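De : Byung-chul Jeon
À : liste orientation-lycees
Date : 14 octobre 2023
Objet : Re: Brochure de l'institut Iyamu, version pour les élèves de terminale

Chers collègues,

Je remercie Adaeze Adeleke pour son message, que je recopie en partie plus bas afin de répondre point par point. Je vous prie d'excuser mon retard, j'ai voulu relire toute la brochure avant d'écrire. Si une tournure vous semble étrange dans ce que je propose, corrigez-la sans hésiter, le français n'est pas ma première langue et je préfère être corrigé maintenant que chez l'imprimeur.

Adaeze Adeleke a écrit :
> Bonjour à tous,
> J'ai fait lire le brouillon à deux classes de terminale du lycée
> Flondcombe. Les élèves trouvent que les pages sur les logements sont
> claires. En revanche ils ne comprennent pas la différence entre
> la préinscription et l'inscription, et plusieurs ont cru qu'il fallait
> payer les frais de dossier deux fois.
> Autre remarque : la brochure fait 43 pages. Est-ce qu'on peut
> descendre à 38 ? Avec Bindent, le prix change à partir de 40 pages.
> Enfin, qui s'occupe des exemplaires pour les familles qui n'ont pas
> accès facilement à Internet ?
> Adaeze

Sur la préinscription. La remarque des élèves est juste. Nous employons les deux mots comme s'ils étaient connus de tous, et à la page 6 nous écrivons même « inscription » là où il s'agit de la préinscription. Je propose le texte suivant :

« La préinscription se fait pendant l'année de terminale. Elle indique à l'institut que vous souhaitez suivre une formation. Vous payez à ce moment les frais de dossier, une seule fois. L'inscription se fait après les résultats du baccalauréat. Elle confirme votre place. Aucun frais de dossier n'est demandé à cette étape. »

Teodoro Becerra me fait observer que les boursiers ne paient pas ces frais du tout. Il faudrait donc une phrase supplémentaire, mais je n'ai pas la formulation exacte du service des bourses. Teodoro, pouvez-vous la demander ?

Sur la longueur. J'ai réussi à enlever cinq pages, ce qui nous donne bien 38. Les coupures sont les suivantes : l'historique de l'institut passe de trois pages à une, le plan du campus en double page devient une page simple, la liste des associations étudiantes est remplacée par un renvoi vers le site, et le mot du directeur est réuni avec le sommaire. Je sais que la liste des associations est appréciée. Mais elle change chaque année et celle du brouillon contient un club d'échecs qui n'existe plus.

Je n'ai pas touché aux pages des formations, sauf pour raccourcir les introductions. La page du parcours d'ingénierie, par exemple, garde la même mise en page.

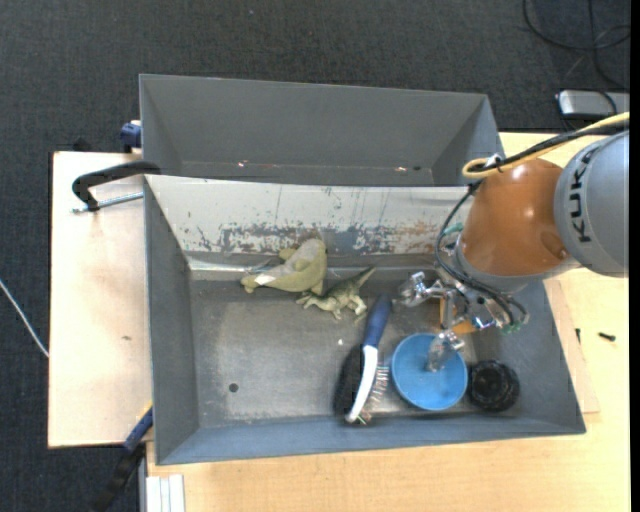
Bras KUKA au-dessus des bacs gris.

Pour les conditions d'admission, je souhaite que nous utilisions partout le même ordre : d'abord les spécialités conseillées au lycée, ensuite les pièces à fournir, ensuite le calendrier. Actuellement la page de biologie commence par le calendrier et celle de droit ne le donne pas. Yetunde Akinola a accepté de vérifier les dates auprès des secrétariats. Merci d'attendre sa réponse avant de modifier ces pages, sinon nous aurons encore deux versions différentes dans le dossier partagé.

Sur les exemplaires papier. L'imprimeur prévoit 200 exemplaires réservés aux envois par la poste. Les familles peuvent les demander par téléphone ou par courrier au bureau d'accueil. Pour les salons et les visites dans les lycées, c'est un tirage séparé, qui est livré dans les locaux de la rue Plalletti. Je ne sais pas si les frais d'envoi à l'étranger sont pris en charge ; l'année passée ils l'étaient, mais Olumide Balogun est mieux informé que moi sur ce sujet.

Il reste une question de vocabulaire sur laquelle je voudrais votre avis. Nous écrivons tantôt « journée portes ouvertes », tantôt « journée d'accueil ». Pour moi, la première est destinée aux lycéens et la seconde aux étudiants déjà inscrits. Si vous êtes d'accord, je corrige partout dans ce sens. La journée portes ouvertes de juin doit aussi apparaître en quatrième de couverture, elle y manque pour le moment.

Je déposerai la nouvelle version dans le dossier partagé sous le nom « terminale, version 2 ». Merci d'écrire vos remarques dans la marge et de ne pas modifier directement le texte.

Bien cordialement,

Byung-chul Jeon
Service d'information et d'orientation
Institut Iyamu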